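Two arms, one rail, and the cables again

Tuesday, and another afternoon gone on the two-arm cell. Regular readers know my feelings about the Nitora setup guide, which promises a working cell "in under an hour." I have now logged 12 sessions of cable work on this thing since September, and I'd like to meet whoever timed that hour.

The cell itself is simple enough. Two arms bolted to a grooved aluminum rail, a pale tabletop, three walls with blue leafy panels on them. The panels came from Irkside and they look nice. Did the grippers get any better at picking things up after we hung them? I have my doubts.

What I look after most is the purple cable on each arm. The guide says to route it "neatly along the links." Neat is how I lost the first one. Pulled snug, it tugs at the wrist every time the forearm turns in, and the log at Clalley showed 1,397 wrist faults before anybody thought to blame the cable. I now leave a big ugly arch over each gripper and a loose loop down by the base.
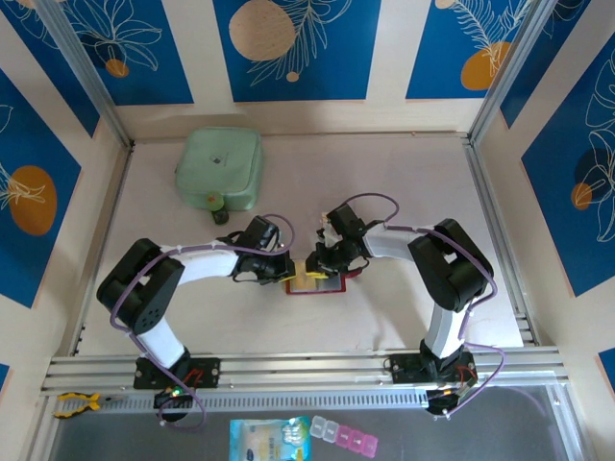 What I check before a run

Base plates first. I put a wrench on every bolt, even the ones I did last time, and I don't believe in thread locker as much as the forums do. Then the red wires at the plates. A gentle pull on each, and if one moves, I stop.

After that I bring both grippers in toward the middle of the table, slowly, and watch the slack. If either loop goes straight before the arm gets where it's going, the run is off. Then I send one arm toward the back and do it over, since a cable that's fine in close can still come up short with the arm stretched out.
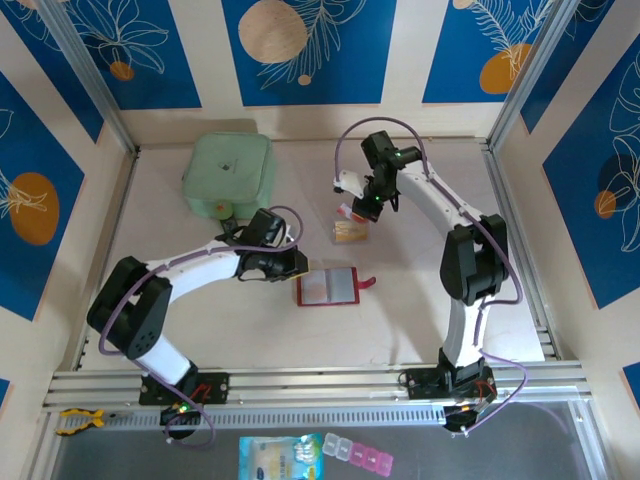 Left arm at the red booklet, right arm over the small package. Slack still in both loops.

Vachon rates the cable for 2,000 hours. Maybe on a bench, lying flat. I'm going to swap mine well before that and keep the old ones in a drawer for comparison. The yellow-handled pliers stay out on the gray shelf until I trust the connectors, so they may be there a while.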